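The Estate Inventory

Ghizlane Samir took the Britham contract in July. The terms were plain. She was to list the contents of a two-bedroom flat on the fourth floor, sort them into keep, sell and discard, and hand the keys back to the agent by six in the evening on the last day. The flat had belonged to a man called Surachet Rojanasak, who had died in the spring. His niece, Waraporn Saithong, lived in Bresomgate and did not intend to come.

The method was the one Samir had used for years. Work clockwise from the front door. Finish a room before opening the next. Write the item, the condition, the place where it was found. Do not write what you think it was for unless it is obvious. A jar of screws is a jar of screws.

The hall gave an umbrella, a shoehorn and a coat with a bus ticket in the pocket. The kitchen took a morning. Rojanasak had kept his pans stacked by diameter and had put a sheet of newspaper between each pair. The newspaper was folded to fit. She listed the pans as good and the newspaper as discard, and then, after a minute, she crossed out the second entry and left the paper where it was.

The front bedroom was his. One bed, one lamp, one chair. The sheets had been washed and put away by someone, probably the neighbor, Pushpa Joshi, who had the spare key and came to the door twice on the first afternoon to ask whether anything was needed. Nothing was needed. Joshi said that he had been a quiet tenant and had paid for half of the new stair light without being asked.

The back bedroom was locked. The key was in the sugar tin.

Samir opened the door at ten past two and stood there for a time with her pen capped. The room held a narrow bed, made up, and a chest of drawers. The wallpaper was newer than in the rest of the flat. On the chest there was a brush with hair in it. The hair was long and black. Rojanasak, in every photograph she had logged so far, had been bald.

She started at the door and went clockwise.

Top drawer: child's socks, paired, clean. Second drawer: child's shirts, five. Third drawer: a school report from Brastalbridge, in the name of Fongchan Chareonsuk, aged 8. The report said that she was good at sums and did not finish her lunch. There was no second report. Item 73 on the list was a pair of sandals with the price sticker still on one sole.

She called the niece that evening. The agreement allowed for questions.

"Who is Fongchan Chareonsuk?"

The line was quiet long enough for Samir to check that it was still connected.

"She stayed with him," Saithong said. "One winter. Her mother was in the hospital. Then her mother was out of the hospital, and she went home."

"The bed is made up."

"It would be."

"Is there an address?"

"There was. They moved. He wrote and the letters came back." A door closed somewhere on the niece's side. "He was going to throw it all out. He told me that every year."

Samir asked which column she should use. Saithong said that she did not know and that the contract was supposed to take care of that.

The next day she did the bed. Procedure for bedding is to strip from the top, check each layer for objects, fold and list. Children put things in beds. She had found coins, teeth, half a sandwich and once a live tortoise. She pulled the black blanket off in one piece, and it came up heavier than it should have, so she carried it to the light before she shook it. 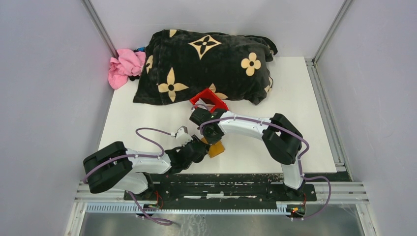
It was a soft blanket, the kind with a nap that shows a handprint. The pattern was pale beige on the black, flowers with four petals and stars with four points, repeated. She wrote: blanket, plush, black, patterned, good. Next to it went the pink cloth that had been under the pillow. She could not tell what the cloth had been cut from, so she wrote: cloth, pink, creased.

There was a letter in the fold. That accounted for very little of the weight. The rest was a bag of dried beans, tied off with string, which he must have put there to keep the blanket from sliding to the floor at night. She weighed it in her hand and listed it.

The letter was one of those that had come back. It had been opened and closed again with tape. She did not read it. The return stamp was smudged, but the forwarding line under it was not. It gave a street in Ratanaporn, and the handwriting was not Rojanasak's.

She checked the envelope against the others, which were in a shoebox in the hall closet. None of the others had a forwarding line. This one had gone out last, and had come back last, and he had put it in the bed.

Samir had until six. She used the kitchen table. She made a fourth column, ruled it with the edge of the school report, and headed it Send. Into it she moved the blanket, the cloth, the brush, the sandals and the box of letters. The beans she left under discard.

At twenty to six she rang Joshi's bell and asked to borrow some tape.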